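I got to Stirkcombe a little after lunch, with a notebook, a bad cold and a list of questions I mostly didn't ask. The lab is on the upper floor, over the machine shop, and the first thing the engineer I'd come to see did was clear a stack of cable bags off a chair so I could sit down. She has spent the summer deciding which gripper and which wrist camera her group should buy, and I'd been wanting to hear how somebody picks between these things when all the brochures say the same stuff.

"You don't read the brochures," she said. "I mean, you do, but for the mounting holes."

She had three grippers in the running. The Birkska is a plain parallel one with stubby fingers, the Shen has long tapered fingers and a lot of travel, and the Tasier is the soft one everybody in the group wanted to love. (I wanted to love it too, it feels great in your hand!) All three had already been through simulation before any of them got near an arm, and that was the part she was keenest to talk about. She pulled her keyboard over and started opening runs.

"We did over 2000 per gripper," she told me. "Same kitchen, same arm, same controller gains. If you touch the gains between grippers you're comparing your own mood."

I asked whether the kitchen mattered that much. She made a face like I'd asked whether roads matter to cars. 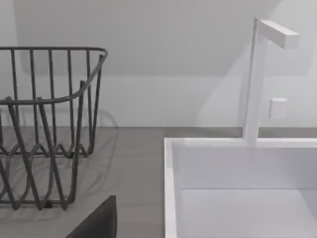
Wrist cameras are where she and the rest of the group still disagree. She likes them mounted close in, so the policy always has a bit of finger to judge distance by, and the others would take a wider view with less gripper in it. She brought up a view from her preferred mount and tapped the dark finger at the bottom of the screen. "That little bit is enough for me," she said. Then she went straight to the dish rack, which is apparently her favorite thing in the whole kitchen. "Look at those wires, they're thin, they cross each other, they bend back and forth. A depth camera hates that. And then you've got a white faucet on a white wall, so your edges are terrible too." She sounded delighted.

The rack is also where the grippers came apart, so to speak. Putting a plate between two dividers means getting the fingertips down among the wires, and the Birkska's stubby fingers kept bumping the rim. The Shen got in fine. The Tasier got in too, but the soft tips sagged under anything heavier than a saucer, and 40 percent of its plate runs ended with the plate leaning on the wrong divider.

"In sim," she added. "I don't trust soft contact in sim. I'd be embarrassed to reject it on that."

So they borrowed one of each for 6 weeks and ran them on the real arm. I was hoping for a big reversal here and didn't get one. The order stayed the same, though the gap between the Shen and the Tasier shrank a lot once they'd slowed the approach – she thinks another pass on the force limits would shrink it more. The Birkska won every test with mugs, by a mile, and two people in the group would still buy it tomorrow.

We talked about controllers for a while and I'll spare you most of it. The short version is that she went in expecting impedance control to be worth the trouble and came out thinking it's worth it for plates and a waste of an afternoon for cups.

Before I left I asked what she'd do differently. She thought about it long enough that I started packing up my pens.

"Cables," she said. "I'd look at where the cable comes out. The Shen's comes out the side, and on our arm that's the side that hits the table."

They ordered the Shen in July. The bracket that moves the cable was still on the printer when I walked past it on my way out.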